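Plikine writes its own rulebook for two-armed robots

Plikine has put out the second version of its working rules for two-armed table robots, the sort that sort, fold and put away household things. The first version ran to 20 pages. The new one is 7.

Kausar Naqvi wrote most of it at the firm's Sanddale site. She says the old document was sound but hardly anyone on shift opened it.

“People had it saved somewhere. If you asked them the speed limit for working next to an open gripper, they would go and look for the file,” she said. “A rule you have to look up is no use when your hand is already over the table.”

The new rules are split by task: setting the table, starting the arms, stepping in, and stopping. Before the arms are powered, the operator must name out loud the stop button they will use. No one may reach between the arms while either is live, even to pick up something that has fallen over.

“That is the one people argue with,” Naqvi said. “A cup tips, you want to stand it up. I tell them to stop the arms first. It takes a few seconds.”

Cables get a section of their own. Any loop must be checked through the full reach of the arm, at slow speed, before a new task is run. Naqvi said most of the faults written up under rule 2312, the old number for cable snags, came after someone had moved a clamp and not told the next shift.

There are rules for the objects too. Glass and blades are kept off the table. Spectacles are allowed, but they go on the object list and must have no lenses that can shatter. Each layout is written down before the first run, so that a second operator can put it back the same way.

Asked whether the firm would follow a published standard instead, Naqvi said it does both. “The standards tell you what the risk assessment has to cover. They don't tell you where to put a plate.”

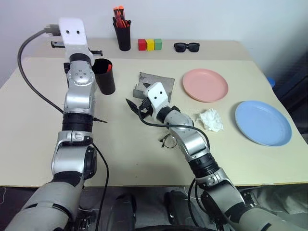

Shoaib Rizvi thinks the rules still leave too much to the operator. He would like the arms to refuse to start until the cable check has been logged, and he says a spoken check is easily skipped at the end of a long shift. At Hayat, he said, the start-up lock was unpopular for a month and then people stopped mentioning it.

Naqvi agrees with part of that. A lock is being tried on one station, called Uro, and will stay there until November. She does not want to drop the spoken check in the meantime.

“The lock knows a box was ticked,” she said. “I still want to hear someone say which button they are going to press.”

Operators must read the new version and sign for it before their next shift on the arms.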